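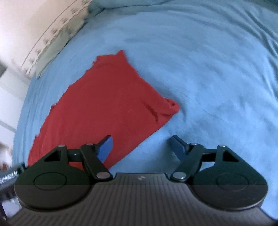
Zwei blaue Fingerkuppen über rotem Stoff, darunter das hellblaue Laken.

Regeln für Aufnahmen mit dem Handgreifer

05.09.2019 | von Poul Lauritsen | Lesezeit: 2 Minuten

Im Januar habe ich meine Regeln für Aufnahmen mit dem Handgreifer zum ersten Mal aufgeschrieben. Damals war es eine halbe Seite, inzwischen sind es 7 Punkte, und Kári Thygesen hat mich gebeten, sie ins Blog zu stellen. Für Stoff gelten sie strenger als für Becher oder Dosen.

Der wichtigste Punkt betrifft den Anfang. Eine Aufnahme beginnt mit offenen Fingern, und beide Fingerkuppen müssen im Bild sein. Fehlt eine, wird der Durchgang verworfen, auch wenn der Griff danach sauber sitzt. Bei uns waren das im ersten Satz 14 von 200 Durchgängen. Ich hatte mit mehr gerechnet.

Zweitens: Der Stoff wird zwischen den Durchgängen neu hingeworfen und nicht zurechtgezupft. Kári faltet gern, und man sieht das seinen Daten an. Ein gefaltetes Tuch hat gerade Kanten, und wer nur gerade Kanten aufnimmt, bekommt ein Modell, das mit einem Knäuel nichts anfangen kann.

Drittens die Unterlage. Sie soll sich farblich vom Tuch absetzen, darf aber ruhig Falten haben. Bei Gatent wurde die Unterlage früher vor jedem Durchgang glattgezogen. Das kostet Zeit, und zu Hause liegt auch kein Laken glatt.

Viertens: Gelenkstifte prüfen, bevor es losgeht. Wackelt ein Stift, stimmt die Öffnungsweite nicht mehr, und das fällt in der Auswertung erst spät auf. Ich notiere die Prüfung mit Uhrzeit im Protokoll.

Die übrigen drei sind kurz. Keine Gesichter und keine Briefe im Bild. Fehlgriffe bleiben im Datensatz, werden aber markiert. Nach einer Stunde Pause, denn die Hand wird unruhig, und der Greifer zeichnet das mit auf.

Offen ist noch, wie schnell man zugreifen darf. Im Entwurf von Uderside steht dazu nur »zügig, aber kontrolliert«, damit kann ich nichts anfangen. Ich hätte lieber eine Obergrenze in Sekunden. Unser Bestand liegt jetzt bei 1150 Durchgängen, daraus lässt sich vermutlich ein brauchbarer Wert ableiten. Kári rechnet das gerade durch.

Zuletzt erschienen
Protokolle führen, ohne den Faden zu verlieren
Fenau: Erfahrungen mit der neuen Ablage
Was im Gilmartin-Leitfaden fehlt
Not-Halt am Basteltisch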